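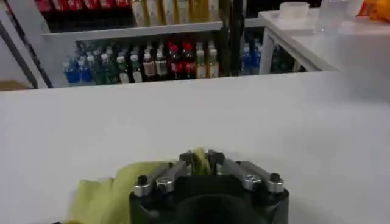
Crumpled cloth, pale yellow-green.

Gorkside by Siu-ming Kan
Plodlow, paperback, 638 pages
Reviewed 10 May 2020

I put off reading Gorkside for most of April. It is a long family novel, and I have given up on a few of those halfway through. This one I finished, and I would read another by the same author, but I have complaints and most of them are about the middle.

The book follows the Lai family, who run a ferry and later a boatyard in the river town of Fakness. Gorkside is what people there call the low bank, where the houses flood. The story opens with the grandmother, Mrs. Lai, refusing to leave her kitchen during high water, and goes back from there to how she came to own the house. There are three parts. The first belongs to her, the second to her sons, and the third to a granddaughter who comes home to sell the yard.

Part one is the best thing in the book. Kan writes about work very well. You learn how the ferry is loaded, who is allowed to cross on credit, and what happens when a man who owes money dies on the other side. Mrs. Lai is not an easy person to like. She keeps a ledger of favors and reads from it at meals. There is a long scene where she bargains over a secondhand engine, and I read it twice, once for the story and once to see how it was done. The seller thinks he is winning until the last page of the chapter.

Then we get the sons. The older one, Peter, wants to build pleasure boats and the younger one, Wing, wants to leave. They argue about this in chapter after chapter, often in the same words. I think Kan wants us to feel stuck in the house with them, and I did, but I also started checking how far it was to the end of the part. A subplot about a missing surveyor gets up to four chapters before it is dropped. He is mentioned once more near the end of the book, in a letter, and the letter does not settle anything. If it was meant as a loose thread, it is too much thread.

The third part picks up again. The granddaughter, Adele, has an office job in the city and no interest in boats. She has two weeks to clear the yard and find a buyer. Kan uses the clearing out to bring back objects from part one, and if you have been paying attention you know more about them than she does. She throws the ledger away without opening it. I had to put the book down for a minute after that.

The prose is plain, with short sentences and very few comparisons. Dialogue is set without quotation marks, which I got used to in the first part and got tired of in the second, where three or four men are often talking in one room and I had to go back to see who was speaking. The 31 chapters have titles rather than numbers, and there is no table of contents. I wanted one — also a family tree, as the cousins have similar names and some of them share a nickname.

As an object the paperback is so-so. The paper is thin and the inner margin is tight, so you have to press the book open to read the ends of the lines on the left-hand page. My copy had a crease down the spine by the end of part one. The map of Fakness at the front is nicely drawn but leaves out the boatyard. The e-book may be the better choice for something this long, although I have not seen how it handles the map.

Who is it for? If you like slow books about one place and do not mind a difficult main character, you should be fine. If you need a mystery solved, the surveyor will annoy you. Readers who only have time for part of it could stop after Mrs. Lai's section and still have read a good short novel. I would not skip straight from there to Adele, though, dull as the sons can be. A few things Peter says in the boat shed matter a lot later, and they are easy to miss even when you are looking for them.

Three stars out of five. Part one on its own would have had more.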